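A Morning at Treltex Park, Where the Numbers Come Before the Hot Dogs

By Tariq Ghumman
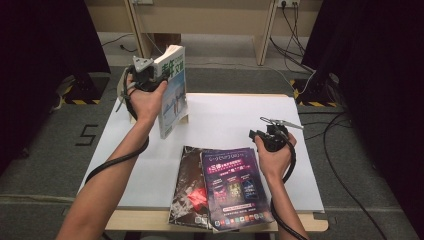 INDERBERG -- The Inderberg ballclub opened its new hitting center to the public one morning in June, and the line was already past the ticket windows when I got there at 9:30. The club later gave the turnout as 2,196. I have covered enough minor league games here to be careful with its attendance figures, but it was a good crowd.

The pitch goes like this. Last season the team hit 110 home runs and finished fourth anyway. The front office decided the trouble was swing decisions with men on base, and it signed a deal with Cindent, a company that sells bat sensors and the software behind them. The hitting center is what came out of that deal. It sits under the left field stands where the old batting tunnel used to be, and it still smells like the old batting tunnel.

We went through in groups of fifteen. Our guide was a young man from the sales side who had clearly memorized his part and did not enjoy being interrupted. He told us the system had logged 2,047 swings from the big league club's top prospects over the winter. I asked how many of those swings came against live pitching. He said he would have to get back to me. I left him my card.

The cages themselves are nice. Good lights, new turf, netting that doesn't sag. A pitching machine called the Fikre throws a decent slider, and two reserve outfielders took turns missing it while a screen on the wall showed bat speed and attack angle in large orange type. The kids loved the screen. One of the outfielders finally drove one into the back net and got the biggest cheer of the morning, and the screen graded the swing a C-plus.

That grade bothered me all the way to the parking lot. The hitting coach, when I caught him by the water cooler, shrugged at it. "I'd take that swing with two outs," he said. He has been in the game for 26 years and looked as if he had been told to wear the Cindent polo shirt.

What the club would not discuss was money. The center took the place of 1,178 bleacher seats, the cheap ones, and there is no plan I could find to put them back. Season ticket holders I talked to wanted to know about that more than about attack angle. A team spokeswoman said seating was "under review."

Fans can try the public cage before Saturday-style promotional games for nine dollars a round, machine set to slow. Parking for the open house was free. The team was seven games out of first place when I left, and batting practice started at four.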